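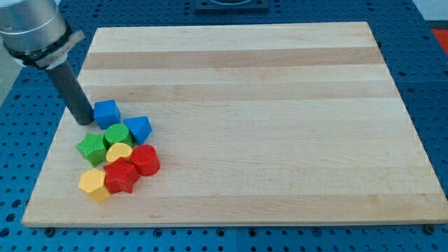

Last changed: 8/7/21

Sestum Shape Blocks: notes on the set

Sestum is a set of small plastic blocks in simple shapes, kept together with a light maple board. The colors are blue, green, yellow and red. Shapes include cubes, cylinders, triangular prisms, hexagonal prisms, stars and hearts. Not every shape comes in every color.

Contents
blocks.csv: one row per block, with shape, color and storage bin
layouts.csv: 496 layouts, one row each
notes.txt: changes since May

Layouts
A layout says which blocks go on the board and where the group starts. In the "left cluster" layouts the blocks sit close together on the left and the right side of the board stays clear. Blocks may touch. Cylinders stand upright, stars lie flat. A prism may be turned any way.

43 layouts use the old bin names. These are marked "old" in the last column.

Care
Wipe the blocks with a damp cloth. The sides are slightly ribbed and hold dust, so a soft brush helps. Keep the board out of the sun.

Known problems
The Lenton bin list still has two rows for the yellow heart. Use the second one.

License
Free to use and change. Please keep this file with any copy.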